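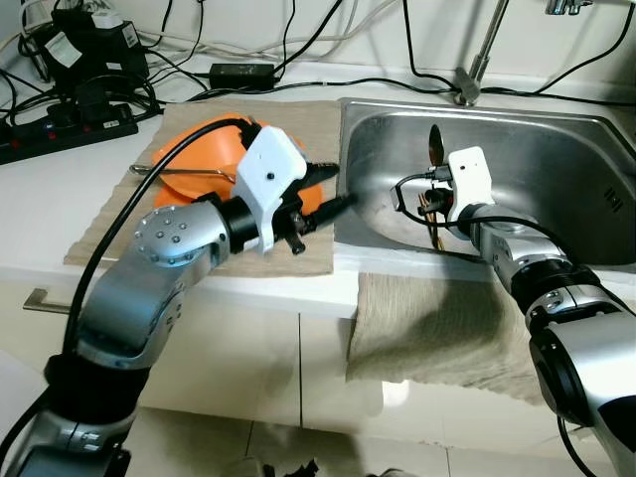 Sink end, Monday. Orange bowl on its side on the tan mat, wooden utensils upright over the basin, towel over the front edge.

Monday, kitchen bench notes, continued from the last page

Siebe wants the drying mat kept for good. I said I'd give it the week and write down what I see, so this is me writing down what I see.

The claim, as it was put to me: a woven cloth mat dries things faster than a rack and takes less room. Second part, fine. It lies flat to the left of the sink and you can fold it up. First part I don't buy. Cloth holds water. Anything set upside down on it has its rim sealed against damp fabric, and I can't see how the inside is supposed to dry with no air going in. Hadiza says you tip the bowls on their sides. OK, but then they roll, and you're using twice the mat per bowl, so there goes the space argument.

Tried it after lunch with the bowls and whatever utensils were in the wash.

1. Bowl upside down on mat, left 26 minutes. Ring of water still under the rim when I lifted it. Inside fogged.
2. Bowl on its side, same time. Inside dry except a bead along the low edge. Better. Lucian called this a win for the mat. I'd call it a win for tipping the bowl over, and it would have done the same on bare counter with a folded towel.
3. Bowl on the old Podberg rack, same time. Dry. The rack is ugly and the feet leave rust marks, which was the whole reason it went in the cupboard, and I'm not pretending otherwise.

One run each, one bowl shape, and I didn't weigh anything. Hauwa asked for weights. She's right, but the Rova scale is reading 3 grams high and I wasn't going to argue with it over a bead of water. If somebody fixes the scale I'll repeat it.

Mat itself: damp patch the size of the bowl at the end, still cool to the touch when I went to lock up. It's already wrinkled and it creeps toward the front edge during the day. I pulled it back 2 times. Dolores ironed the last one and it was no flatter by the next afternoon.

Wooden utensils

Separate problem, and a bigger one to my mind. They get stood up in a bunch, tight together, and they never dry in the middle of the bunch. Pulled the bundle apart this morning and two of the handles were dark at the bottom and smelled sour. Lucian thinks that's the oil. I oiled them myself in November and they didn't smell like that then.

Things people have suggested:
- Lay them flat on the mat. See above about cloth.
- Stand them heads up in something with holes. Probably right. The crock we have has no holes.
- Prop them in a corner of the sink. Siebe does this. Somebody then runs the faucet on them.
- Buy the Prasedik holder, catalog no. 431. It has a drip tray. A drip tray is a place for water to sit until someone empties it, and I know who that will be.

For now I'm spreading them out with gaps, oval spoon at the end because it's the thickest and takes longest. Will smell them again at the end of the week.

Towel

Hanging it over the front edge below the sink. Handy for hands, I'll give it that. But it hangs over the cabinet fronts, and if it's wet it keeps the paint wet. The Adeyemi paint is sold as wipeable. Wipeable and fine under a wet towel all day are two claims and the can only makes the first one. Checked behind it at four o'clock, no bubbling, no mark. Will keep checking. Hadiza wants a hook on the side panel, and I have no objection to a hook.

Back of the counter

The cords need to go up off the surface. Black ones and white ones all across the back, and a power brick lying near the wall behind the mat. I don't care how tidy the rest of it is, I don't want a power brick on the same counter as the drying dishes. Asked Lucian for clips. He says a cable tray would look nicer. Clips would be done by now.

Where I've got to: mat stays until Friday because I said it would. Bowls go on their sides. Rack comes out of the cupboard if I get one more sour spoon, rust marks or no rust marks.

Still to do: scale, clips, hook, ask Dolores what she washed the first mat in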